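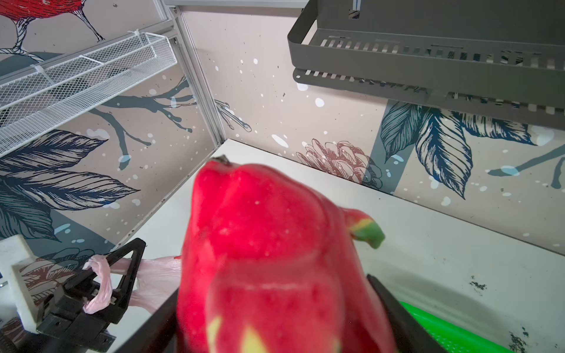 4. Bagging and storing fruit at the table

This section covers the Samosberg work table, model 308, when it is used for sorting and bagging produce. Complete section 3 (Leveling) before you begin.

4.1 Preparing the surface

1. Wipe the white tabletop with a damp cloth. Dark smudges that remain after wiping may be treated with Rudd surface cleaner, part no. 3955.
2. Fasten the hanging baskets before any produce is placed on the table. The white wire basket goes on the left side rail. The black slotted basket hangs from the rear crossbar by its two clips.
3. Pull down lightly on each basket. If a clip slides, tighten it and repeat.

CAUTION: Do not load either hanging basket above 2000 g. Do not hang bags from the clips.

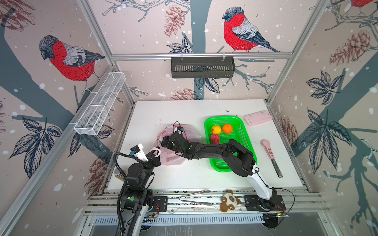

Fig. 4-1. Side and rear baskets in the mounted position.

4.2 Bagging

1. Handle one fruit at a time. Hold dragon fruit by the sides of the body. The scales and the dried tip break easily and must not be used as a grip.
2. Place firm, heavy fruit in the bag first. Soft fruit goes in last.
3. Leave the top 30 mm of the bag empty.
4. Gather the handles and lift straight up. A bag that leans to one side should be set down and repacked.

Note: Thin bags stretch at the handles under load — use a second bag for whole dragon fruit.

4.3 Using the green basket

The green basket is intended for fruit that is not bagged. Keep it on the tabletop, to the right of the bag, with enough clearance to lift the bag without striking the rim. Rinse the basket after each use and let it drain upside down. 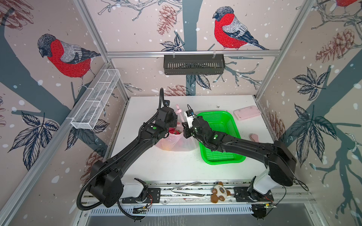
Fig. 4-2. Bag at the center of the table, green basket to its right.

4.4 Wall covering

The printed wall panels (Felter pattern, bullfinch and pine cone) are paper-faced. Blot juice at once with a dry cloth. Do not scrub, and do not apply the tabletop cleaner to the panels. Replacement panels are ordered by side: left, rear or right.

4.5 After use

1. Empty the green basket and remove all bags.
2. Return tongs to the front rail.
3. Wipe the tabletop from the rear edge forward — keep liquid away from the front rail and the vent panel beneath it.

Revised 12 August 2019, T. Bùi. Replaces the November issue.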